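The Long Road to a Sour Loaf

When Thilini Ekanayake opened her bakery in Bamunham, she had two ovens, a borrowed mixer and a jar of starter that her aunt had kept alive since before the wedding of her parents. The town had 2000 people and no baker. For the first winter she sold 69 loaves in a week and threw the rest to the neighbour's hens.

Today she bakes 445 loaves in the same time, and the hens must eat something else. What changed was the flour. Her first supplier sent white flour from the city mill, always the same and always a little dull in flavour. Then a farmer from Urrego came to the shop with a sack of old rye and asked if she would try it. The dough was grey and sticky and she did not like it. She baked it anyway, left the loaves under a cloth overnight, and at breakfast she changed her mind.

Rye asks for patience. It does not stretch like wheat, so there is little use in kneading it for long, and it holds much more water. Thilini mixes hers at four in the afternoon and leaves it until the street is dark. The colour of the crust, she told me, is decided in the last minutes, and in those minutes she does not answer the telephone.

Her friend Dilani Hettiarachchi, who grew up in Wimura, learned from another tradition. There the bread was made with coconut and cooked on a flat pan, and a sour loaf was considered spoiled. The two women still argue over this, mostly with good humour. 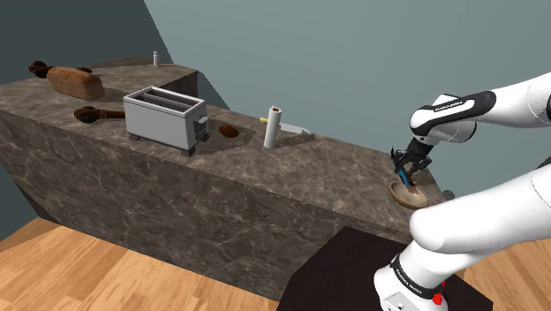 Storing the bread is the subject on which every customer has an opinion. Thilini is against the refrigerator, where a loaf goes stale faster, and against plastic, which makes the crust soft. For the first day she leaves it on the bare counter. An oblong loaf with a golden-brown crust can lie on its side on cool stone, as it does on the veined marble here, and be quite content until supper. After that she wraps it in linen, with the cut face down on a board – and on the third day it becomes toast.

In October the new rye arrives from Urrego, and she will again have to learn how much water it wants.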